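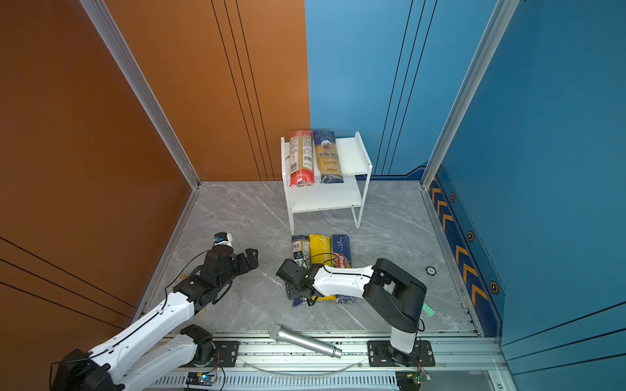
Raghavendra Shenoy holds that a learning system is only ever as good as the dullest hour of its examples, and most people who gather them would agree. Demonstration gathering is the work of recording a task over and over so that a robot can learn to do it. At Candley, one of the liveliest sites for it, the task is grocery handling: two arms, a small white shelf and several packages of pasta.

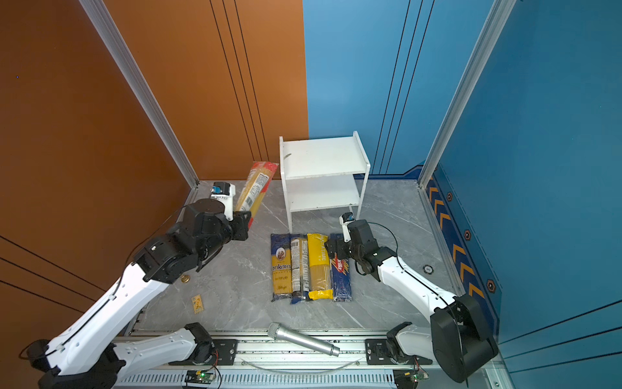 Each recording is called an episode. The Candley set, named Rinar, holds 1,127 of them, and its great charm is variety. Packages change places between episodes, colours are mixed, and the starting pose of each arm is shifted by hand. Spaghetti is a wonderful teacher! It is long and narrow, so the gripper's angle matters a great deal.

Fumbled grasps are kept if the arm recovers, a practice favoured by Gyu-bin Na, who labelled the first 70 episodes. The other 49 episodes in that opening batch were labelled by A-yeong Kong. Both arms are recorded together, including whichever one is waiting its turn.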